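Blocking and Washing Hand Knits: Workshop Notes

Last revised May 11, 2026

These notes cover wet blocking of wool and wool-blend pieces up to shawl size. Cotton and acrylic behave differently and are dealt with on the Fibres page.

Measure before washing. Lay the piece flat, unstretched, and write down the width and length next to the pattern's finished size. Do the same with the tension swatch, which should have been washed already. If the swatch grew in the wash, the garment will grow by the same proportion, and the pins should not be used to add more.

Fill a basin with cool water and a small amount of wool wash. Press the knitting under until it stops floating and leave it for 20 minutes. Do not rub or wring it, and keep it away from a running tap. Rinse at the same temperature as the soak. A change from cool to hot will felt most untreated yarns, and felting can't be reversed.

Lift the piece out with both hands underneath it. Roll it in a dry towel and kneel on the roll. A second towel is worthwhile for anything in aran weight or heavier. 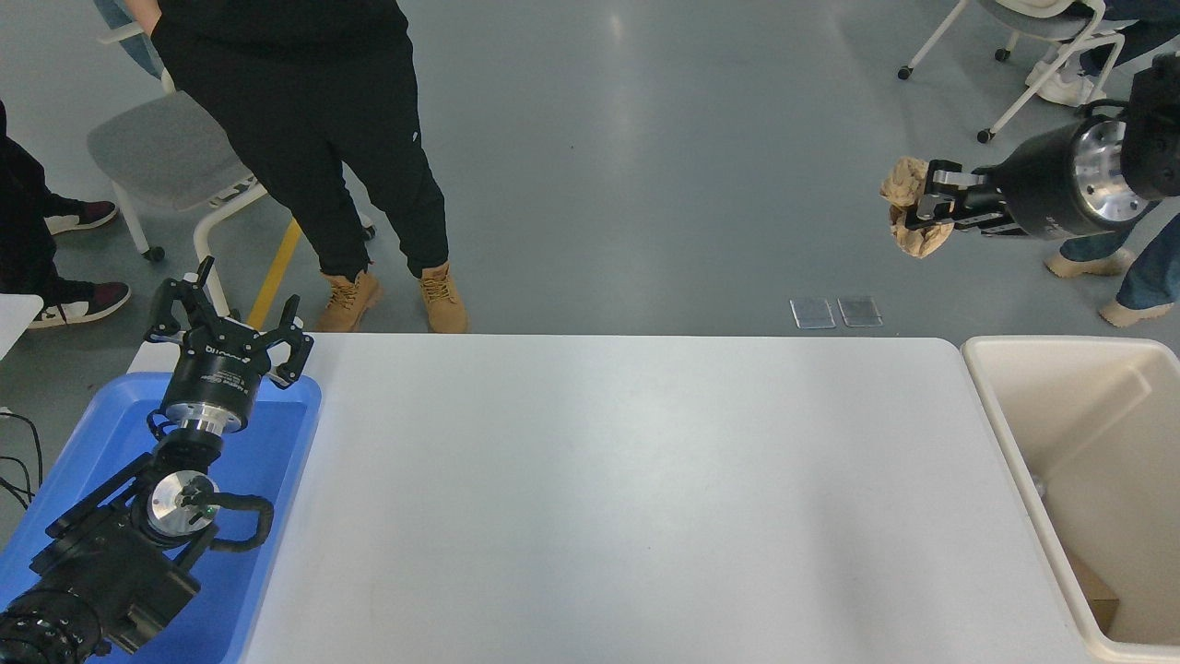 Can I block a jumper without pins?
Plain stocking stitch and most ribbed jumpers can be patted to size by hand and left to dry flat. Pins are needed where an edge has to be straight or pointed, as on lace, collars and button bands.

Pinning out

Use rustproof T-pins. Ordinary dressmaking pins may leave brown marks on pale wool, particularly if the piece takes more than a day to dry. Start at the centre of each long edge and work towards the corners, placing opposite pins in pairs. The Jondley shawl, worked to the larger size, takes 70 pins along its scalloped border, or a set of blocking wires and far fewer pins.

Check the measurements again once the outline is fixed. For a half-circle shawl, measure from the centre of the neck edge to the border in several places. Any reading that differs by more than 2 cm means the pins need moving.

Ribbing should be left alone. If it is stretched while damp it will dry flat and lose its grip at the cuff. Push it together with the fingers so that the purl columns close up.
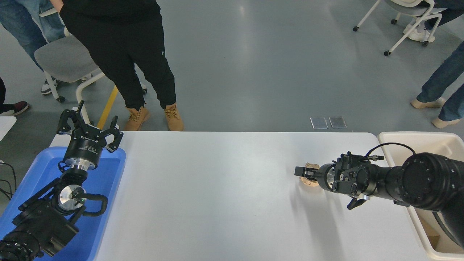 Cables also need a light hand. Pull the fabric sideways only until the stitches on each side of the cable lie even, then pinch the cable along its length to restore the height. Bobbles can be pushed up from the back with a fingertip.

Drying

Leave the piece until it is dry right through, including seams and any doubled hems. Unpinning early allows the edges to creep back. A fan directed across the surface shortens the wait. Direct sun fades hand-dyed yarn and should be avoided.

Storage

Fold knitwear and keep it on a shelf or in a drawer. Hangers distort the shoulders. Wash everything before it goes away for the summer; moths prefer soiled wool. Keep the ball band, or a note of the yarn and dye lot, with a few metres of spare yarn for mending.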